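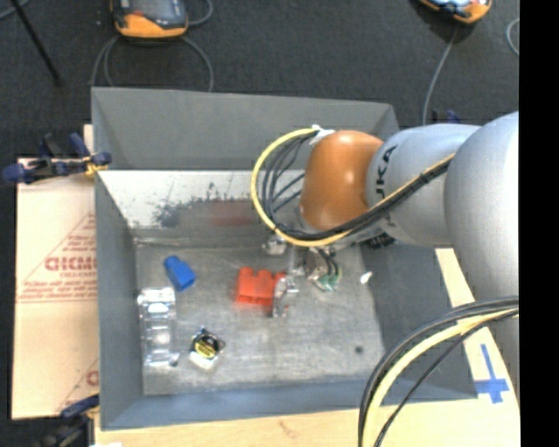 Figure 5. Bin picking, mixed items. Gripper finger at the red block; clear plastic item near the left wall.

Unit 6: Unstructured picking
Notes by Ustyna Stelmakh, revised September 15, 2020

Tidying a drawer and emptying a parts bin are the same problem at different prices. Both need the machine to find an object, choose a grasp and get the fingers in without striking a wall.

Opaque blocks with plain colours are the easy case. Transparent plastic returns poor depth data, and its reflections shift with viewpoint. Small flat items leave little to grip. Items lying close to a wall restrict the approach angle, whatever their shape.

Terms: grasp candidate, approach vector, clearance, cycle time.

Status by task:
Single known part, fixed pose: solved, in routine shop-floor use.
Mixed parts in a bin: workable with retries.
Household clutter: not yet. Object variety is open-ended and no operator is on hand to clear a fault.

For the tutorial, estimate the cost of a 2 per cent miss rate over 2000 picks, first with an operator present and then without. Bring your working. Petro Tkachenko will take the lab groups.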